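Talk for the Alcombe stitchers' evening, February
Getting along with your needle and thread

Good evening, everybody, and thank you for coming out in the cold. Hywel Gwilliam asked me to speak on crewel work, and I told him I'd rather talk about what comes before the crewel work, meaning the thread, the needle and the way we start off. He said that was fine as long as I finished before the tea. (Pause. Find glasses.)

I learned on my aunt's kitchen chair with a skein of wool that had been in a drawer since before I was born. It shredded every few inches and I thought the fault was mine. I went on thinking so for years! So if your thread is fuzzing up on you tonight, please look at the thread and the needle before you go blaming your hands.

Length first. Cut it from your fingertips to your elbow and no longer. I know it's tempting to cut a great long piece so you don't have to thread up again – I still do it when I'm tired, and I'm always sorry. Every pass through the linen rubs the wool a little more.

Then the needle. For crewel wool you want a sharp point and a long eye, and the eye should open the hole just enough for the wool to slide through. If you have to tug, go up a size. Pass around the Firkach sampler now, the one with the oak leaves. The left leaf was worked with a needle too small and the right one with the proper size. Let people feel both, and remind them it's to come back to the front table.
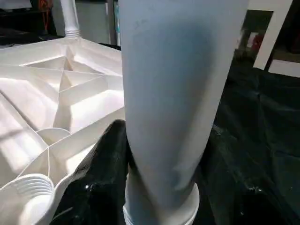 Can you use stranded cotton in place of wool for the leaves?
Stranded cotton works well, and 2 or 3 strands will cover nicely in long and short stitch, though the leaf will look shinier and lie flatter than it would in wool.

Now the starting knot. Angharad Griffiths taught me the waste knot, and I've used it ever since. Knot on the front, a few inches away from where you mean to begin, come up on your line, stitch over the tail as you go, then snip the knot off when you get there. (Demonstrate on the big hoop. Go slowly, the back row will want to see.)

For the stem, keep the thread on the same side of the needle all the way along. If you swap sides halfway, the rope look breaks up. On a tight curve, shorten your stitches, and turn the hoop as you need to so your wrist stays comfortable.

If there's time, say a word on finishing off. Otherwise go straight to questions, and thank Iestyn Howells for the lamps.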